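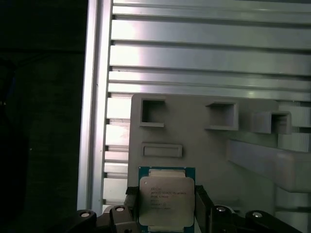
What time do the doors open for the Lestell open day in March, and do you need to book?
Doors are at 9 am and you only book for the robot cell demo. The rest is wander-in.

tinsnips_55
Went this morning. The sausage sizzle had a longer queue than the robot. Demo was a gripper working with a Xeon and a grey fixture, and I stood there like it was the footy.

Marge O
Did it do anything a person with a steady hand couldn't?

tinsnips_55
It didn't sigh. That's worth money where I work.

kilojoule
Marge has a point though. Yeison Cuadros gave the talk in our session and said the cell is meant for 1,000 handling cycles between checks. My aunt did board work for years and nobody checked her at all. 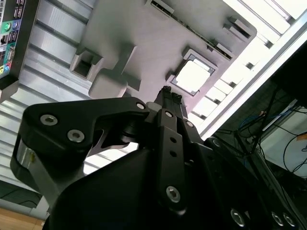
Photo: kilojoule, Lestell open day

Have a look at those fingertips. Skinny little things with serrated pads. I'd pictured something chunkier, more like barbecue tongs.

Marge O
I own tongs like that. Cost me 2 bucks.

Arnia_fan
Disagree with the lot of you. The fingers are the dull bit. All the cleverness is in the fixture, with the pockets moulded in so the part has somewhere definite to go. Get that wrong and you can spend what you like on the arm.

tinsnips_55
Looked 3D printed to me, the fixture. Not knocking it.

Arnia_fan
Could well be. Plenty are. You change the part, you print another one and go home on time.

kilojoule
Yeison reckoned the opposite, for what it's worth. He said a good gripper forgives a sloppy fixture. Bloke next to me from Tanoli muttered "since when" and got a look.

Marge O
Now I'm sorry I missed it.

solderdad
Is it okay for kids? Mine's nine and touches everything.

tinsnips_55
Fine if you hang on to him. The talk drags a bit in the middle when they get on to cable management. Sit near the door.

solderdad
Cheers. And parking?

kilojoule
Use the Cavo side. The front lot was full by 10 and one fella had parked on the garden bed.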